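Vesen Cloth Set: long-term review

Reading time: 3 min

The Vesen set is sold as a replacement for paper towels in home kitchens. It contains knit cloths in a waffle weave, a terry version for floors, and a printed care sheet. I bought two packs in November and have used them daily since, next to a pack of Zernlow microfiber and the plain cotton bar towels I already had.

Absorbency was measured by weight. Each cloth was weighed dry, laid in a tray of water, lifted by one corner and left to drip before it went back on the scale. The Vesen waffle cloth held 57 grams after its first wash. The Zernlow held 39. Straight out of the pack the Vesen did much worse, at 18 grams, and beaded water on a countertop. The care sheet mentions washing before use but puts it at the bottom, after the ironing symbols. Move it to the top.

Lint is low. On a glass cooktop the Zernlow leaves less, the bar towels a good deal more. Streaking depends mostly on how hard the cloth is wrung out, and I could not separate the brands on that point.

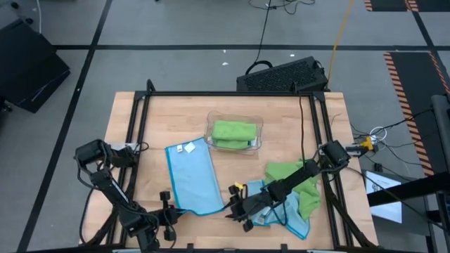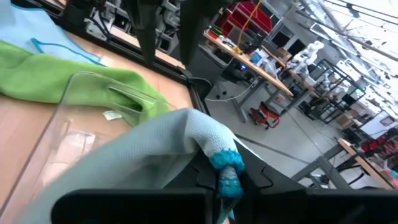

Folded lime-green cloth in a clear container; second photo, pale blue-gray knit with a teal stitched hem.

Edges are the weak point of most knit cloths. The body of the fabric stretches, the hem thread does not, and after enough hot cycles the border pulls in and the cloth stops lying flat. After 20 washes at 140°F my Vesen cloths had lost a little length and almost no width. One hem opened at a corner. I closed it with a few stitches and it has held. Desta Sisay, who runs the same pack through a commercial washer at a bakery, reports two open hems — both also at corners, where the thread ends are trimmed too short.

Drying is slow. A waffle cloth hung over a faucet overnight is still damp at 7 a.m. in my kitchen, and the terry version takes longer. Tumble drying on low works but adds lint. Fabric softener should be avoided with all of these; it coats the fiber and absorbency drops.

Price per cloth is higher than the Zernlow and well above bar towels. For spills and dishes I would pay it. For windows I would stay with microfiber. The floor version is too thick for the clamp on my Sendard mop and slips out on corners, so check the clamp opening before ordering that one.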